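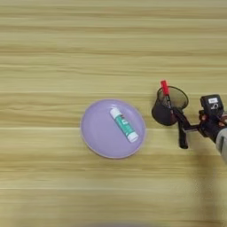
Bikex夹爪对比第一轮收工，Avow和Hondetti各有输赢，网眼笔筒成了最难的一项

2021年4月18日

快讯。Bikex实验室这边的夹爪对比测试，第一轮刚跑完，数据还没全整理好，先发一版。Avow对Hondetti，同一条臂，同一张木桌，同一套Peixoto控制器，只换末端。每款102次抓取，分5个任务。

先说结果。Avow失败37次，Hondetti少一些，具体数字要等复核，有几次算不算失败两边还在争。争的主要是“夹起来了但歪了”这种。规则里写的是离开桌面并保持住就算成功，没写歪到什么程度算不行。Bianka Vincze的意见是歪了就不能算，后面放不下去。Behrouz Golestani不同意，抓取归抓取，放置归放置，表格里本来就是两栏。下午吵到一半去吃饭了，回来接着吵，没结论。先按两栏记。

5个任务都是办公桌上的东西。笔筒带笔提起、从盘子里取固体胶、单支马克笔、把盘子挪开、把笔放回笔筒。听着简单。其中笔筒这一项把两款夹爪都折腾得不轻。

笔筒是黑色网眼的，筒身一夹就有点往里收，网眼在指面上又会打滑。里面立着一支红色马克笔，筒一动笔就靠到一边，重心跟着走。夹爪合上的那一下最关键，力小了往下溜，力大了筒口变椭圆。Avow的指面偏硬，默认力度下溜得多，调高一档以后好了，可是筒口变形，测试员看着心疼，又调了回来。Hondetti的指面软一些，贴得住，但是松开的时候会粘一下，筒跟着抬起来一点再落回去，笔在里面晃。

“我们原来以为最难的是盘子，”Vincze说，“盘子薄，边又浅，准备了好几套方案。结果盘子一个上午就过了。”

盘子那项确实顺。淡紫色的圆盘，浅边，指尖从侧面伸进去夹住盘沿，平着拖开就行，任务没要求抬起来。两款差距不大。唯一的问题是盘子颜色浅、反光，头部相机偶尔把盘沿上的高光当成边界，给出来的抓取点往里偏了一截。换腕部相机做最后一段对准，就没再出现。这个后面还要说。

固体胶，放在盘子里，斜着放，每次角度不一样，由测试员按抽到的卡片摆。难点在于手指不能碰到盘沿，碰到盘子会转，胶也跟着滚。Avow手指窄，这里占便宜，下得去，夹得正。Hondetti的手指粗一圈，胶靠近盘沿的时候就得换方向，手腕要多转一次，时间拖长了。Golestani认为这是这一轮里差别最清楚的一项，“看一遍录像就知道谁合适”。

录像还没传完，文件太大，晚上继续。

单支马克笔平放在桌上，两款都没什么大问题。有几次夹在笔帽和笔杆的接缝上，抬起来的时候笔帽松了，笔杆掉下来，算失败。这种情况跟夹爪关系不大，是抓取点选得不好。Peixoto那边后来加了一条限制，抓取点避开接缝，后半段的测试都是带着这条限制跑的。前半段的不重跑，备注里写明。

放回笔筒，成绩最难看。两款都是。笔要从横着转到竖着，再对准筒口，笔在指间稍微转一点，笔尾就碰筒沿。碰了以后有时能滑进去，有时把筒推走。推走算失败，滑进去算成功，这条双方都没意见。

控制器。整轮用的都是Peixoto，固件没动过，参数文件除了上面那条接缝限制以外也没动过。通讯延迟记录了，没看到异常。中间有一次急停，是有人的袖子挂到了按扭，跟程序没关系，那一次抓取作废重做。Avow的驱动和Peixoto接的时候要多一个转接模块，Hondetti是直连。转接模块带来的延迟有多大，现在不好说，Golestani准备单独测一下，结果放到正式报告里。

换夹爪花的时间比预想的长。Avow四颗螺丝加一个航空插头，拆装快，但是每次装回去都要重新标定手腕相机，相机支架和夹爪法兰是叠在一起的，拆一个另一个也松。Hondetti自带定位销，装上去偏差小，标定可以跳过，不过这次为了公平也都做了。光标定就占掉小半天。Vincze在记录本上写了一行很大的字：下次先做支架。

相机这块，多说几句，前几天有读者来信问到。这一轮用了2个视角，一个在头部，往下看桌面，一个在手腕，看指尖。头部的负责找东西，给粗略位置；手腕的负责最后那一段。本来计划只用头部的，前期试跑的时候发现夹爪伸过来以后会挡住一部分桌面，影子也落在桌上，右下方那一片识别变差，木纹和影子混在一起，分割出来的轮廓会往外长。把灯往左挪过一次，影子淡了一点，没有完全去掉。后来决定影子就留着，算测试条件的一部分，真到了办公室里也没人给机器人打灯。

网眼材料对深度相机也不友好。从侧面看过去，网孔后面的桌面会透过来，深度图上筒身是一片碎点，有些地方干脆是空的。头部相机从上往下看，筒口那一圈还算完整，所以现在的做法是只认筒口，拟合一个圆，再往下推筒身的位置。筒一歪，这个推法就不准。笔筒那项里有好几次夹空，看录像就是这个原因，跟夹爪本身无关。要不要从失败里扣掉，又是一个要争的点。Vincze倾向不扣，单独标一个颜色。

红色笔帽倒是帮了忙。笔筒里那支马克笔的帽高出筒口，颜色又跳，头部相机几乎每次都能找到，有人提议干脆拿它当标记用。Golestani没同意，换一支黑笔就不灵了，测试结果也没有参考价值。

力度数据。两款都有电流反馈，Avow给的是原始值，要自己换算；Hondetti给的是换算好的，但是采样慢，合爪那一瞬间的峰值看不到。做对比的时候只能取稳定以后的那一段。这样一来，最想看的东西反而没有，就是碰到筒壁的那一下。Golestani说会去问厂家能不能开放更快的采样，邮件已经发了，还没回。周末嘛。

噪音也顺手记了，没有用仪器，就是人站在旁边听。Avow合爪的时候有一声脆响，Hondetti安静，但是手腕转动时有一点嗡嗡声，分不清是夹爪还是臂上的关节。不计入评分。

指面磨损：跑完以后两款都拆下来看过。Hondetti的软指面上有网眼压出来的印子，放了一会儿浅了，没有完全消。Avow的没看出变化。这个量还太小，说明不了寿命问题，要看寿命得另外安排长时间的测试，目前没有排进计划。

价格这次不比。Hondetti送来的是工程样品，还没有正式报价；Avow的是从货架上买的，配件另算。等样品变成产品再说吧。

有几个读者可能关心的小问题，统一写在这里。

臂有没有换过？没有，从头到尾一条。
桌面有没有铺东西？没铺，木桌面直接用，试跑时铺过一块灰布，识别率高一些，正式测试撤掉了。
摆放是人摆还是机器摆？人摆，按卡片，卡片洗过。
操作员知不知道装的是哪一款？知道，瞒不住，两款长得不一样。这一点Vincze在报告草稿里已经列为局限。
有没有遥操作？没有，全部自动，人只按开始和急停。

关于“谁赢了”。编辑部催着要一句话，两位负责人都不肯给。按任务看，固体胶Avow好，笔筒Hondetti好，盘子和单支笔差不多，放回笔筒都不行。Golestani的说法是，如果桌上主要是细长、硬的东西，他会装Avow；如果有杯子筒子这类一捏就变形的，他装Hondetti。Vincze更保守一点，希望先看第二轮。

第二轮的安排：任务不变，笔筒里的笔从一支加到几支，盘子换成深一点的，再加一项带盖子的盒子。手腕相机支架要重做，图纸已经画了，等加工。Peixoto准备提供一版新固件，用不用还没定，用了的话第一轮的数据就不好直接比，可能要两版各跑一遍，那工作量就上去了。另外想再拉一款夹爪进来，厂家还在谈，名字先不写。

正式报告计划11月出，会附全部录像和原始日志，包括作废的那一次。在那之前数据以本站更新为准。如果复核以后失败次数有改动，会直接改在本文里，并在文末注明。

更正一处：早先的简讯里把Avow的转接模块写成了Peixoto的产品，不对，是Avow自己的配件。抱谦。

录像传完会补链接。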